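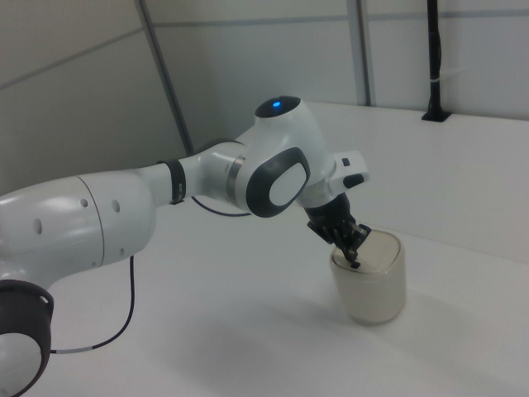
Culance storage pot, cream, short and wide one

Had this since April so thought I'd better get a review down before I forget what I liked about it. Quick one, I've got a dinner on.

So. It's a pot. No lid, no handles, no pattern, nothing written on it. Short wide cylinder, off-white going on beige, rounded rim. Culance call the colour "Hollis" which tells you nothing, so for anyone trying to match it to something: it's warmer than white paint, paler than a digestive. On a white table it looks definitely cream. Against my kitchen wall (which is a yellowy thing left by whoever had the house before) it looks nearly white. Bear that in mind if you're fussy. I had it down as white on the website and nearly sent it back.

I paid 13 pounds. There's a taller one for 24 and I nearly went for that, very glad I didn't, will get to that.

What I use it for

Bought it for wooden spoons. Wrong pot for wooden spoons. They lean right out and when you pull one the rest swing round like clock hands. If spoons are what you're after get something tall, which I realise is most people, sorry.

Then it went on the desk for pens and it was the same problem but less so. Biros fine. Long pencils flop about.

Where it's ended up is by the cooker with the small stuff in it. Garlic, the odd shallot, stock cubes, bag clips. And for that it's brilliant. You can get your whole hand in. That sounds like nothing but my last one was a Vetulach jar with a narrow neck and I used to have to tip it up and shake it to get the last clip out, every time, bits of garlic skin all over the hob. With this you just reach in and take the thing. You can see what's in the bottom too, the inside is pale so stuff shows up, whereas the Vetulach was dark and I once found a bulb in there that had properly sprouted.

The rim

Best bit about it. Rounded all the way round, no sharp edge, no seam that I can feel. I pick it up by the rim most of the time, thumb outside and fingers inside, and it doesn't dig in or feel like it's going to slip. My hands are not great in the mornings and I notice these things. My mum picks it up the same way and hers are worse than mine.

One moan though. Flour gets under the curve where you can't quite see it. Run a finger round when you wash it.

Does it tip over

No. Mine hasn't. It's low and wide so it just sits there. I've knocked it with my elbow, the cat's had a go at it, and it slid a bit and stopped. On the worktop it does slide more than I'd like if it's empty, the base is smooth and there's no feet or rubber ring or anything. I stuck 3 of those little clear felt pads on and that sorted it. I'd have expected them to come with it for the money, mind.

Cleaning

Washing up bowl, hot water, done. Not been in the dishwasher, the leaflet didn't say either way and I didn't fancy finding out. I emailed to ask and got a reply from Elsie Greenwood at Culance the same afternoon, very nice, she said hand wash to be on the safe side. So hand wash.

Stains: turmeric. Yes it marks. I had yellow fingers, picked it up, forgot about it overnight. Bicarb paste got most of it, there's a faint patch at the back that I've turned to the wall. Beetroot came straight off, which surprised me. Tea ring on the inside (don't ask, was short of mugs) also came off.

The tall one

My sister has the tall one in the same colour. Nice enough looking. But it's a pain to wash, you can't get your hand to the bottom and need a bottle brush, and hers is a shade greyer then mine so if you're buying both to sit next to each other I'd order them together and hope. Holds spoons a treat though, I'll give it that.

Other things it's been compared with, by me

The Zernance set, you get a few sizes that stack. Cheaper per pot. Thinner rim, which I didn't like, and they come with lids that don't fit unless you line them up just so. Fine for a cupboard, I wouldn't leave them out.

An old jam pan I was using before. Free. Ugly.

Delivery

Came in a box far too big with a mountain of paper in it. Nothing broken. I was told a morning slot and it turned up at ten to six, but that's couriers. Return window is 52 days which is generous and also oddly specific. Haven't needed it.

Grumbles, in no order

No lid available, not even to buy seperately. I'd have one tomorrow.
Plain to the point of dull if you like a bit of colour.
Shows fingerprints if you've been handling butter.
The colour name.
Slides when empty, see above, get the felt pads.

Would I buy it again

Yes, and I have, there's a second one in the bathroom with cotton wool and hair grips in it. Same story there, wide top, hand straight in, no fuss. That one's picked up a bit of a toothpaste crust but that's the household and not the pot.

Four stars. Would be five with a lid. If anyone knows of a saucer or a cork thing that fits over the top snugly let me know, I've tried a side plate and it slides off.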